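Can It Put the Forks Away Yet? Speaker notes, Saturday session, Dovden

Slides are in order, don't skip. 3 min max on the opener, ran over at Calcombe. 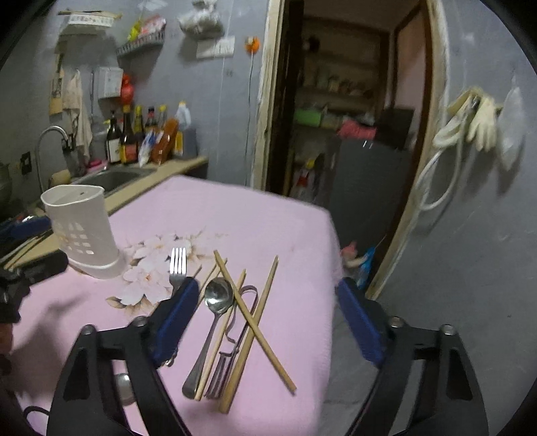
Start with the show of hands. Who here would pay for a machine that empties the drying rack. Leave it up while they look around at each other. Then: who would let it do the good glasses. Hands go down. That gap is the talk.

Say what I'm covering: kitchen stuff first, then the shop floor at Enton, then what I think is worth buying now and what isn't. Questions at the end, but shout if I mumble.

SLIDE 2. The utensil job

Go back to the picture if people have forgotten it. Fork, spoon, chopsticks, all in one loose bunch on a flowered tablecloth. White holder with the slots at the left. Job is: everything in the holder. A six year old does this while talking to you about sharks.

Why it's hard for a two-finger grip:
- sticks crossing. Grab the top one, fine. Grab the bottom one and the whole heap moves
- the dark one with the wire loop handle and the prongs. Pick it up and what else comes with it? No idea till you lift
- shiny spoon. Cameras hate shiny. Every reflection looks like an edge
- patterned cloth. Big white flowers, pale pink. Software has to work out that the flower is not a thing you can pick up
- thin things lying flat. Fingers have to get under or pinch right at the table. People use a fingernail. No fingernail on most grippers

Ask the room: which would you pick up first? Somebody will say the spoon. Somebody will say just scoop the lot. Scooping is the right answer for a person and a really bad one for most robots, they get taught one thing at a time.

SLIDE 3. Then it has to go IN something

Picking up gets all the video. Putting down is the job. A holder that's a bit tilted, a chopstick held at a funny angle, and the stick hits the rim. Person feels the bump and wiggles. Machine either has some sense of touch or pushes till something gives.

Handles down or tines down? Families fight over this. Robot needs to be told. Then your sister visits and does it the other way.

(If time: the story about my own drawer. Keep short. Last time it ate 5 minuets.)

SLIDE 4. Real kitchens

Look at what's behind the table. Sink, little pink sponge, a line of soy sauce and vinegar and oil bottles along the counter. Towel on a hook, bags hanging up, work gloves clipped to the wall. Through the doorway, shelves full of jars. It's a normal working house, things live where there was room for them.

Demo kitchens look nothing like it. White counter, one mug, one sponge. Be blunt here. When a company shows you a clean counter ask them to bring it round to yours.

Doorways too. Anything on wheels has to get past whatever is on the floor. Mine would be stuck behind the recycling by 8 am.

SLIDE 5. Numbers, go slow

From our own tries with the Do arm, on the bench, not in a home:
- 200 tries at single spoons on a plain mat. Good. Boringly good
- same arm, mixed pile, some 500 tries. Much worse, and the failures were mostly two things lifted at once
- fix that helped most: letting it put everything back down and start over. Slow but it got there

Don't quote a percentage, someone always writes it down and then it's gospel. Say the pile was the problem, the arm was ok.

SLIDE 6. Shop floor, Enton

Different story. Same kind of gripper can earn its keep there. Parts arrive the same way up, in the same tray. Light doesn't change at 4 in the afternoon. When they changed the tray supplier in March it stopped dead and needed two days of fiddling. The line lead was not happy, I would not have been either.

What it does well: loading, stacking, moving from A to B. What people still do: untangling, sorting returns, anything that came in a bag. Springs!! Bin of springs beats everybody.

Point to make: the return bin at Enton is basically the pile of forks. The two rooms have the same hard job in them.

SLIDE 7. So, yet?

My answer. Floors, yes, been fine for years if you pick up your socks. Folding, sort of, slowly, with someone watching. Dishes into a machine, in labs. Loose utensils into a holder, some days. Glasses, no.

Somebody will ask about 2051. I get this every time, it's from that panel. Say I don't do dates that far out. I'd rather talk about what's on sale next year. If they push: I expect help with the pile well before then, I don't expect to leave it alone with a toddler.

SLIDE 8. If you're buying

- ask to see it fail, and how it gets going again
- bring your own stuff to the demo. A fistful out of your own drawer, dumped on the table
- ask who comes out when it breaks and how long they take
- ask how many minutes a person has to stand next to it. If it's longer than doing the chore, you have your answer
- small shops: start with the dullest job you've got, same part, same spot

Q&A. Repeat the questions into the mic, teh back row couldn't hear at Calcombe. Handout is on the chair by the door. Clicker goes back to the front desk.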